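Turkumix Tabletop: episode acceptance rules
Revised 2022-04-17

This file covers what an episode must satisfy before it is merged into the Turkumix set. It applies to simulated single-arm episodes only. Real-arm data from Brasik follows its own checklist.

Scope

The current release holds 493 accepted episodes. Each is capped at 1,000 control steps. Episodes that hit the cap are kept and marked "timeout" — do not trim them to look like successes.

Scene rules

Distractor objects stay in place for the whole episode unless the arm moves them. Object poses are logged at reset, after physics has settled for 30 steps. Any object that interpenetrates another at reset voids the episode.

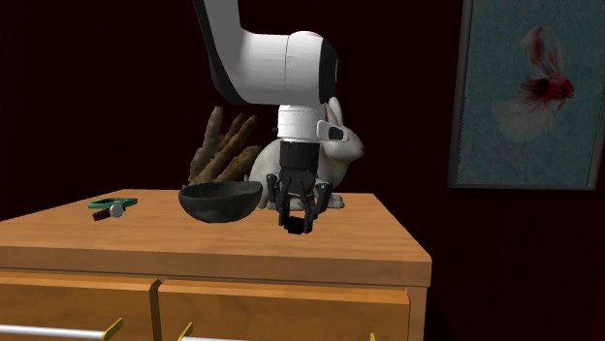 Gripper state is logged as commanded and as measured, in separate fields. Do not fill one from the other. Contact with furniture is allowed below the force limit in limits.cfg; one step above it fails the episode.

Review

Two reviewers check every batch. A batch with fewer than 80 percent of episodes passing goes back to the submitter whole. Partial merges were dropped after the Negri import left duplicate seeds in the index.

Known issues

Episodes converted with Grivia store quaternions in w-last order. The loader handles this; custom scripts may not. A fix to the converter is planned for May.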